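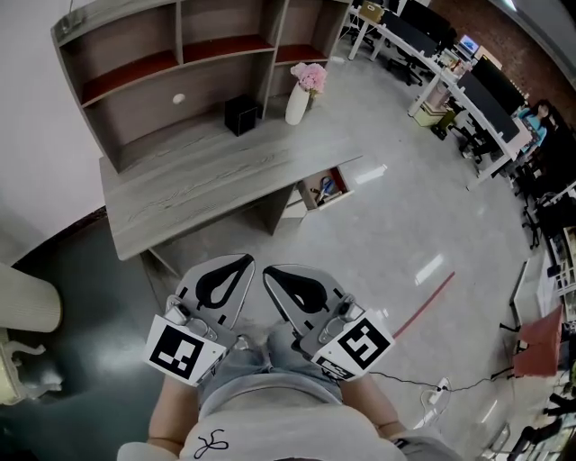

Pressemitteilung

Schreibtisch Bassi mit offenem Aufsatz: Pultevov erweitert sein Programm für das Arbeiten zu Hause

Grasberg, März 2026. Der Möbelhersteller Pultevov bringt seinen Schreibtisch Bassi nun auch im deutschsprachigen Raum in den Handel. Das Möbel verbindet eine Arbeitsfläche in grauer Holzmaserung mit einem hohen, offenen Aufsatz, dessen Fächer innen in Rotbraun gehalten sind. Den Vertrieb übernimmt das Einrichtungshaus Stadeck, welches die Marke bereits seit Januar mit kleineren Regalen im Sortiment führt.

Bassi wurde für Wohnungen entwickelt, in denen ein eigenes Arbeitszimmer fehlt. Der Tisch steht oft im Wohnzimmer oder im Schlafzimmer, und er soll dort auch dann gut aussehen, wenn gerade niemand daran arbeitet. Aus diesem Grund hat Pultevov auf Türen am Aufsatz verzichtet. In der oberen Reihe liegen offene Fächer, in die man Bücher, Ordner oder Schachteln stellen kann. Darunter befindet sich direkt über der Tischplatte eine breite Öffnung. Eine Vase, ein kleiner Lautsprecher oder eine niedrige Lampe finden darin ihren Platz, und vorne bleibt die Platte zum Schreiben frei.

Die graue Oberfläche ist hell und wirkt leicht verwittert, mit dunkleren Streifen entlang der Maserung. Sie ist für helle Räume gedacht und verträgt sich nach Erfahrung der Firma gut mit grauen und weißen Böden. Der rotbraune Ton kehrt an den Böden und Rückwänden der Fächer sowie an den Innenseiten der Schublade wieder. Das Entwurfsteam in Grasberg hat mehrere Zusammenstellungen von Farben geprüft, bevor die Entscheidung für dieses Paar gefallen ist. Eine Ausführung ganz in Grau wurde ebenfalls gebaut, sie erschien aber allen Beteiligten zu kühl für einen Wohnraum.

Unter dem rechten Ende der Platte sitzt eine Schublade. Sie nimmt auf, was an einem Arbeitsplatz schnell herumliegt: Stifte, Ladegeräte, Klebeband, einen Schraubendreher oder andere kleine Werkzeuge. Auf eine feste Einteilung im Inneren wurde verzichtet. In einer Befragung von 652 Kundinnen und Kunden des Hauses Stadeck hatte die Mehrheit angegeben, dass sie solche Einteilungen nach kurzer Zeit wieder herausnimmt. Wer trotzdem eine Ordnung wünscht, kann eigene Schalen oder Schachteln hineinlegen.

Aus derselben Befragung kommt auch die Höhe des Aufsatzes. Viele der Befragten hatten sich mehr Stauraum nach oben gewünscht, damit neben dem Tisch kein zusätzliches Regal notwendig ist. Besonders in kleinen Mietwohnungen wird dieser Platz an der Wand selten ausgenutzt. Pultevov empfiehlt, den Aufsatz nach dem Aufstellen an der Wand zu befestigen. Das Material dafür liegt der Lieferung bei, mit Ausnahme der Dübel, die man nach der Art der Wand auswählen muss.

Geliefert wird Bassi in 2 Paketen. Das erste enthält den Tisch mit der Schublade, das zweite den Aufsatz. Für den Aufbau sollte man zu zweit sein, vor allem beim Aufsetzen des oberen Teils auf die Hinterkante der Platte. Die Anleitung umfasst 16 Schritte und kommt weitgehend mit Zeichnungen aus. Auf Wunsch stellt Stadeck das Möbel gegen einen Aufpreis fertig montiert in die Wohnung und nimmt die Verpackung wieder mit.

Zur Reinigung genügt ein weiches, leicht feuchtes Tuch. Scheuernde Mittel sind für die Oberflächen nicht geeignet. Auf glatten Böden rät der Hersteller zu Filzgleitern, die im Zubehör der Marke erhältlich sind, und er bittet darum, den Tisch beim Umstellen zu heben und nicht am Aufsatz zu ziehen.

Für die erste Lieferung sind 2.549 Exemplare vorgesehen. Sie werden auf die Filialen von Stadeck und auf den Onlineshop verteilt. Einzelne Fachböden und die Schublade können später als Ersatzteil nachbestellt werden. Ob der Tisch auch ohne Aufsatz angeboten wird, ist im Moment noch offen. Anfragen dazu sind bei Pultevov schon eingegangen, und die Firma möchte zunächst abwarten, wie die jetzige Ausführung bei der Kundschaft ankommt.

Über Pultevov
Pultevov entwirft und fertigt Möbel für das Arbeiten und Lernen zu Hause. Zum Programm gehören Schreibtische, Regale und Zubehör. Der Entwurf und die Verwaltung haben ihren Sitz in Grasberg.

Über Stadeck
Stadeck ist ein Einrichtungshaus mit mehreren Filialen und einem eigenen Lieferdienst. Das Sortiment reicht von Wohnmöbeln bis zu Leuchten und Heimtextilien.

Hinweis für die Redaktionen
Der Abdruck dieser Mitteilung ist honorarfrei. Über ein Belegexemplar freut sich die Pressestelle von Pultevov. Für Fototermine und redaktionelle Probestellungen kann nach Absprache ein Exemplar des Tisches ausgeliehen werden.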